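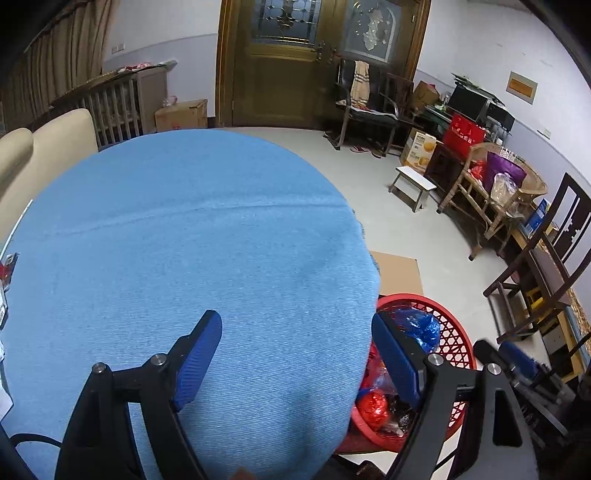

**Ticket 132: helmet intercom drops out above 20 km/h**

Opened by: Þórey Riis
Product: Kider helmet with Notelen intercom, size M
Status: solved, waiting for spare part

**Problem**

I use the helmet for track days and also on the road to the circuit. When I stand still the sound is good in both ears. When I ride faster than 20 km/h the left speaker begins to crackle, and after a short time it is silent. The right speaker continues. If I stop and take the helmet off, the left one comes back.

Firmware is the newest one, I checked it in the Notelen app before I wrote to you.

**First reply from support (Sembiring Motorsport)**

Please try the following and write the result for each step.

1. Reset the unit: hold both buttons until the light is red.
2. Pair only one phone.
3. Swap the left and right speaker plugs.

**Result**

1. Reset done. No change.
2. Only one phone paired. No change.
3. After the swap it is still the left side that goes silent. So I think the speaker is healthy and the fault is in the cable or in the socket.

I have also ridden with the visor fully closed and with it open one click. With the visor open the crackling comes sooner.

**Support**

Thank you, this is very clear. On the left side the cable passes under the cheek pad. In the older Grudia pads there is a plastic edge which can press on it when the wind pushes the helmet back. Can you take out the pad and look?

**Result**

Pad removed. The cable has a flat place close to the plug and the outer cover is broken there. When I bend it with my fingers the sound goes away, also when the motorcycle is parked.

I moved the cable behind the foam and fixed it with 2 pieces of cloth tape. Then I rode 300 km in November weather, with rain for most of the way. One short crackle near the end, otherwise good.

**Support**

We will send a new left cable and the newer pad. Please do not use the tape as a permanent repair. The pad is delivered in grey only, is this acceptable?

**Þórey Riis**

Grey is fine. Please send both to the same address as the helmet.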